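Unit 7: Reading a vendor's claims - the Letcombe hand-held gripper kit
Handout, revised 2024-04-27

Bring this to the seminar with your notes on the Irnport spec sheet. We will spend the first half on the brochure and the second half on what we would ask before signing anything.

What is on offer

Letcombe sells a pair of hand-held grippers, cables, recording software and a support contract. A person does a task with the grippers in their hands, the software logs it, and the log is used to train a robot arm that the buyer is supposed to own already. The arm is not in the price. Read page two of the brochure again if you missed this, as most of last year's group did.

The brochure makes three claims worth arguing with:

1. "200 demonstrations in a working day." No task is named. Closing a lid and packing a mixed order are both one demonstration by their count.
2. "No training required for operators." The support contract includes a two-day operator course. One of these documents is wrong.
3. "Transfers to any arm." The footnote lists two arms, both from Dumlao.

The task matters more than the hardware. A hinged box is a favorite in this trade. It looks like household work and it fits on a small table, but it also has one moving part that goes one way. Ask what happens with a stiff latch, or a lid that falls shut by itself.
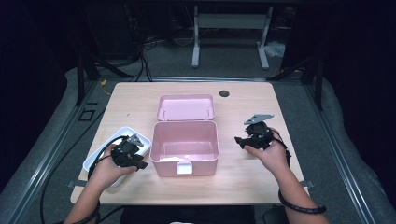

Fig. 1. Box task with a gripper in each hand. Note the cable on each side.

Cables are a fair point to press on. Letcombe's text says "untethered feel", a phrase I can't attach any meaning to. If there is a wire running past the operator's hand or arm, it has to be managed on every repetition, and that time belongs in the daily figure.

The Skutstead trial

Skutstead is the only customer report in the packet. They logged 570 demonstrations in July and kept 194. The report calls this "a strong base for training." It does not say why the other 376 were dropped, who decided, or how the trained arm did afterward. The brochure quotes the 570 and leaves out the 194.

Cost: the contract is 2000 a month, twelve months minimum, hardware extra. Work out the price per kept demonstration for Skutstead's July, contract fee only. Then do it again at the brochure's rate with 20 working days and nothing thrown away. Bring both numbers.

For next time

Write one page, to a manager who has already seen the sales video and liked it. Say what you would want tested on site, with whose objects, and what result would make you say no. "More research is needed" gets no credit.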